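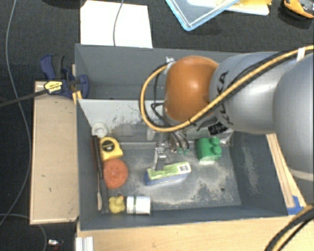
Wann muss ein Lagerbehälter ausgetauscht werden?

Entscheidend sind Risse, verzogene Wände und ausgebrochene Ränder. Kratzer und helle Scheuerstellen am Boden sind normale Gebrauchsspuren, solange sich nichts daran verhakt und die Ware sauber bleibt.

Behälter und Kleinkartons, Halle Dreromham
Stand: 3. Jul 2021

Dunkelgrauer Behälter mit hellerem Trennsteg, im vorderen Fach ein kleiner Karton in Hellgrün, Weiß und Blau, Strichcode auf der grünen Seite. Der Boden ist in der Mitte und rechts stark verkratzt.

Die Seite gehört zur Bestandsaufnahme der Behälter bei Itside in Dreromham. Im Juni wurden alle Regalreihen durchgesehen, insgesamt 839 Behälter. Davon wurden 29 aussortiert, die meisten wegen Rissen an den oberen Ecken. Weitere 80 gehen in die Reinigung und kommen danach zurück ins Regal. Der Rest bleibt im Umlauf.

Zur Einteilung

Behälter mit Trennsteg sind für kleine Packungen vorgesehen. Im großen Fach liegt die laufende Ware, das kleine bleibt für Restmengen und Rückläufer frei. Wer beide Fächer mit demselben Artikel belegt, trägt das bitte auf der Behälterkarte ein, sonst stimmt der Bestand beim nächsten Zählen nicht.

Stege, die sich nur noch schwer einsetzen lassen, bitte nicht mit Gewalt eindrücken. Ersatz liegt in Reihe 7 unten links. Passende Stege gibt es für die Serien Liang und Plondard. Die beiden sind nicht untereinander austauschbar, auch wenn sie fast gleich breit aussehen. Bei Plondard sitzt die Nut etwas tiefer.

Zu den Kartons

Kleine Faltschachteln werden einzeln eingelegt, möglichst flach und mit dem Strichcode nach oben. Verrutschte Schachteln sind kein Mangel, sie müssen vor dem Zurückstellen nicht ausgerichtet werden. Eingedrückte Kanten werden notiert, offene Laschen werden nicht nachgeklebt. Solche Stücke kommen in die Rückläufer.

Zur Reinigung

Staub und Kartonabrieb werden trocken ausgebürstet. Für Klebereste reicht warmes Wasser mit wenig Spülmittel, danach mit einem Tuch nachreiben und den Behälter mit der Öffnung nach unten trocknen lassen. Scheuermilch hat sich nicht bewährt, die Böden werden davon rau und nehmen schneller neuen Schmutz an. Löcher im Boden vorher von Kartonresten freimachen.

Die aussortierten Behälter stehen bis zur Abholung neben dem Tor. Einzelne können auf Anfrage für Werkstatt oder Büro abgegeben werden.

Zusammengestellt von Detlef Petersen

Weitere Beiträge
Regalreihen neu beschriftet
Behälterkarten richtig ausfüllen
Liang und Plondard: Maße der Trennstege
Rückläufer aus dem Juni

Kontakt | © 2021 Itside, Dreromham | Nach oben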